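Compte rendu de la réunion de suivi Evangelista - collecte de démonstrations
Gonatville, 3 septembre 2019
Présentes : Thaís Medeiros (animation), Farzana Bukhari (notes)

1. Avancement
Thaís ouvre la séance en remerciant chaleureusement toutes celles et ceux qui ont tenu le poste ces dernières semaines, souvent tard. Nous en sommes à 200 épisodes enregistrés sur les 1 000 demandés par Divness. Farzana en a relu 54 et propose d'en écarter 9, pour des consignes mal saisies - rien de bien méchant.

2. Tâche du sachet vert
On s'attarde un bon moment sur ce point, qui nous tient à cœur. Thaís aimerait que l'on garde la canette et la bouteille d'eau sur la table pendant les essais, afin que le modèle apprenne à choisir son objet. Farzana est d'accord, et demande que l'on annote à part les instants où la pince tient le sachet et ceux où elle ne le tient pas. Vues retenues pour le guide d'annotation :

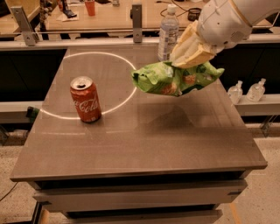 Sachet tenu au-dessus de la table, hors du cercle.
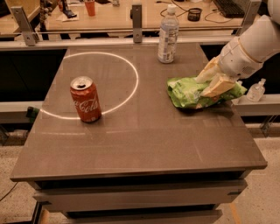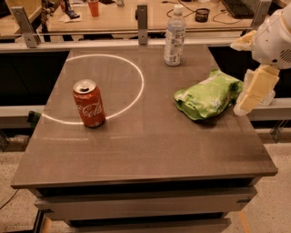 Sachet posé, doigts de la pince à sa droite.

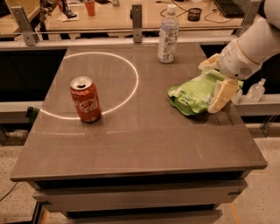

3. Suites à donner
Farzana reprend le guide et l'envoie à Endesero pour relecture. Thaís demande à Divness si l'échéance de mai reste valable - on croise les doigts !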